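02/01/2018

I own 15 food containers and, as of this morning, 11 of them have a lid that belongs to somebody else. Mwajuma Waweru, who shares my kitchen and most of my opinions, thinks this is normal. She stores leftover rice in a mixing bowl with a plate on top and sleeps fine.

So the resolution for the year is hinged lids. A lid that's attached can't wander off to live behind the flour. It can only flop open and hit you on the knuckles while you're scooping coffee, a price I am prepared to pay. Black was my choice, too, on the theory that it would look serious on a light wood table. It looks like I've started storing evidence. 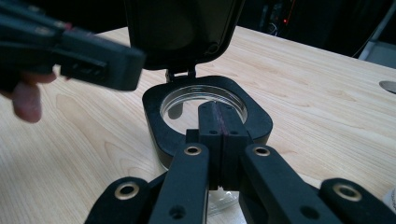 The other thing I've come around to is being able to see in. I spent 43 dollars last April on a set of opaque canisters from Skudeo and then had to open every one of them to find the sugar. I labeled them eventually. Then I refilled them in a different order, and we had a very strange batch of oatmeal.

Clear parts show fingerprints, of course. They also show how little coffee is left, information I used to be spared until the worst possible moment.

The old canisters are in a box by the door for anyone who wants them. Mwajuma has already taken two back out for buttons and batteries. I'm keeping the mixing bowl. The plate can go back to being a plate, at least until there's rice again.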